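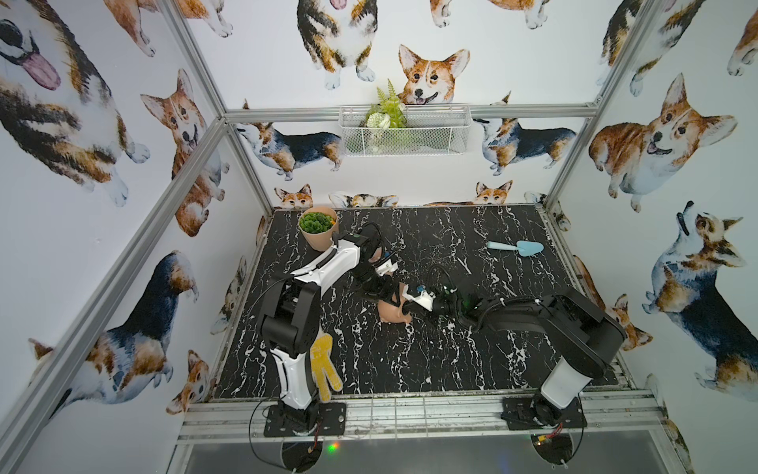 December 2019, Tuesday. Jandis cell, two-arm handover, teleop collection.

Operators: Tane Partington in the morning, me after lunch. Aim was more handovers near the middle of the table, where the August set is thin. That set was mostly single-arm picks toward the edges, and the policy trained on it goes vague whenever the two grippers come close together.

Recorded 17 episodes, kept 11. The other six are on disk with the reject flag set. Four of those are bad sync between the left wrist stream and joint states, the same fault as last week. One is a regrasp after the object rolled. One is mine: I released before the receiving side had closed.

Longest kept episode is 29 seconds. Most of that is hesitation over the handover point. I left it in. Ernő Fülöp wants pauses trimmed before training, but trimming also shifts the gripper timing and we have no agreed rule for it. Leave raw, trim on export.

Layout: the garden trowel and the potted succulent stay toward the back as distractors. The work glove moves between episodes. It should not be in the same spot twice running – the Mallbridge batch had a fixed glove and the model learned to use it as a landmark. New positions go in the notes field, free text for now.

Also tried the mannequin head as a large obstacle, laid on its side. From wrist height it takes up half the view and the glove next to it is a much smaller target. Approach angle has to be steeper than what we have been using, otherwise the fingertips come in across the face. Tagged these "large occluder" so they can be held out.
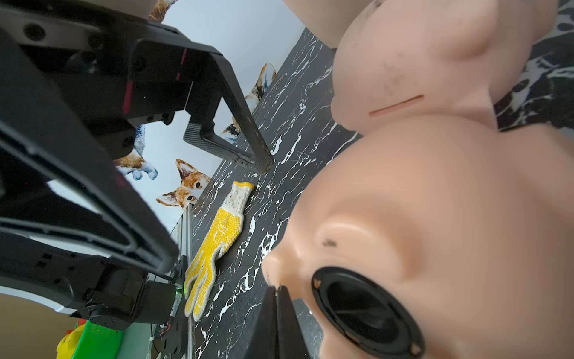

Lorraine Ngata: please don't hold out all of the large occluder episodes. If none go into training, the eval number only tells us the policy has never seen one. Split by head orientation and keep one orientation for test.

Agreed, will split that way. Orientation needs its own field, then; adding it to the Wihongi schema tonight. Old episodes get "none".

Running total is still well short of the 2000 or so we put in the plan. Sync fault comes first.

To do:
– swap left wrist cable, rerun timestamp check
– ask Lindsay Sutcliffe for the export script with the trim option
– more glove positions on the right-hand side
– back up today's raw files before the disk is wiped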